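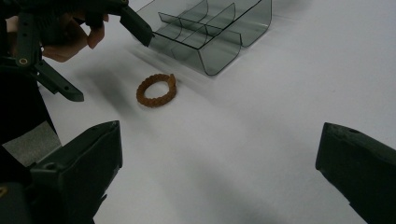
Sorting small accessories into a compartment organiser

Guidance for residents and day visitors, Kelholm House
Last reviewed: 10/01/2024

Purpose of this guidance

Bracelets, hair ties, brooches and similar items make up a large share of the property handed in at the front desk. Most of it has been left loose on a bedside cabinet or at the back of a drawer. This page sets out the method taught at the Kelholm home skills sessions for putting such items away in a clear organiser with fixed dividers. It may be followed at home without supervision.

What is required

A clear plastic organiser with several compartments
A plain, pale table or worktop, wiped and dried
A soft dry cloth
A small bowl for items awaiting a decision
Paper labels, if the organiser is to be shared

Patterned tablecloths should be removed before starting. Small stones and earring backs are easily lost against a print, and see-through plastic is much harder to judge when there is a design underneath it.

Step 1. Prepare the organiser

Empty every compartment and wipe along both sides of each divider. Dust gathers where the dividers meet the base, and a dry cotton bud will reach most of it. Do not use hot water on thin plastic. If the organiser has been washed, leave it upside down on a towel until it is dry throughout.

Place it on the table at a comfortable angle, with enough clear space in front of it for one item at a time.

Step 2. Group the items

Take out the accessories and form groups according to use. Items worn every day should be kept apart from those worn on occasion. Within each group, separate metal from cord, fabric and leather, as chains catch readily in plaited or woven material.

Step 3. Check each item before it is put away

Lay the item flat and look at the join, clasp or knot. On a braided ring or band, the place where the plait closes on itself is usually the first part to work loose. Press the overlapping end gently with a fingertip. If it moves freely, put the item in the bowl for mending. Protruding ends should not be trimmed until it is clear which strand they belong to.

Step 4. Fill the compartments

Begin with the largest compartment and the bulkiest items. Braided pieces should lie flat in their natural shape – folding them to suit a narrow cell will leave a kink. Should a piece be wider than the compartment, choose another place for it.

Rings and studs go in the smallest cells. Where the compartments have rounded corners, slide the item up the curve with one finger to lift it out.

Step 5. Decide on the remainder

Return to the bowl. Items for mending may be left in a named envelope at the desk, for the attention of Xiuying Xiao. Anything not collected within three months is passed to the Tutodden charity shop.

Looking after the arrangement

Keep the organiser out of direct sunlight, and go through it again each May, when the winter accessories are put away.

Enquiries

Questions about this guidance should be addressed to Haiyan Guo, Home Skills Office, Room 7, extension 1686. Printed copies are available on request. Please quote leaflet number 2675.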